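Lirnum - Pinza de dos dedos con cámara de muñeca
Ref. 232 | Fabricante: Ploltgate | Distribuye: Mitetel

Inicio > Manipulación > Pinzas eléctricas

La Lirnum es una pinza eléctrica de dos dedos paralelos para brazos colaborativos ligeros. Se entrega montada sobre su placa de muñeca, con la cámara ya fijada y un único cable de alimentación y datos. Está pensada para laboratorios, talleres de formación y puestos de preparación de pedidos donde se mezclan piezas de tamaños muy distintos.

La cámara mira hacia los dedos y cubre la zona de agarre y parte de la mesa que queda delante. El operador ve en la misma vista las yemas y las piezas, y puede corregir la aproximación antes de cerrar.

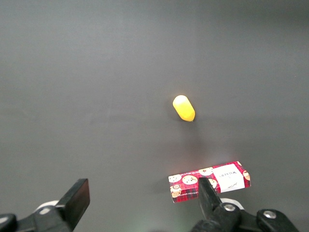
Vista desde la cámara de muñeca, con los dedos abiertos: pieza amarilla pequeña y caja de galletas Walkers sobre mesa gris oscura.

Las yemas son planas, de color negro, y se cambian por separado. Para piezas pequeñas y redondeadas recomendamos reducir la velocidad de cierre al nivel 9 del menú; con cajas de cartón basta el ajuste de fábrica - si el cartón es fino, conviene bajar también la fuerza.

Datos técnicos
Recorrido total: 35 mm por dedo
Tornillos de montaje: nueve, incluidos
Color: negro, con piezas interiores blancas
Software: Lloyd, licencia para un puesto

Contenido de la caja
Pinza con cámara montada
Placa de muñeca
Cable de alimentación y datos
Juego de yemas de repuesto
Guía de instalación en español e inglés

Disponibilidad
Los pedidos hechos ahora se sirven en agosto. Las yemas de repuesto están en almacén. El brazo no está incluido.

Consultas técnicas: Apolinar Pacheco
Pedidos y presupuestos: Delyth Lougher

Ficha actualizada el 8 de junio de 2026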